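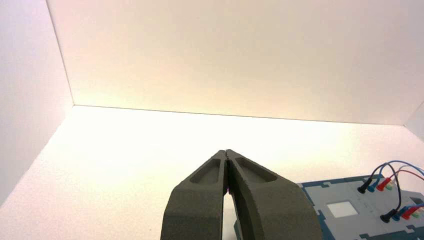
## Drawing register won't sync for the Hinunbridge job

**Status:** open, waiting on Danilo
**Office:** Pascual, structures group

Hi all, me again! The drawing register for Hinunbridge stopped syncing with the Stastov office sometime this morning. It should list 974 sheets and I'm seeing 88, all of them drainage. The client wants the full transmittal in March and I'd love to send them more than gutters.

**What I've tried so far**

- Logged out and back in (twice, sorry, I know you always ask).
- Cleared the local cache and rebuilt the index. Same 88 sheets.
- Opened the register from Ingvar Egilsson's login – he gets the whole list, so the files are there.
- Compared our permissions. He's in the Pludard group and I'm not, and I'm pretty sure I used to be.

**Update, 2:40 pm**

Danilo Javier added me back to Pludard and the structural sheets popped up right away – thank you! Revision 9 of the pier drawings still shows as "superseded" though, and it's the current one. Ingvar sees the same thing, so that part isn't my login.

Danilo, can you reset the status on those by hand, or do I need to reissue them?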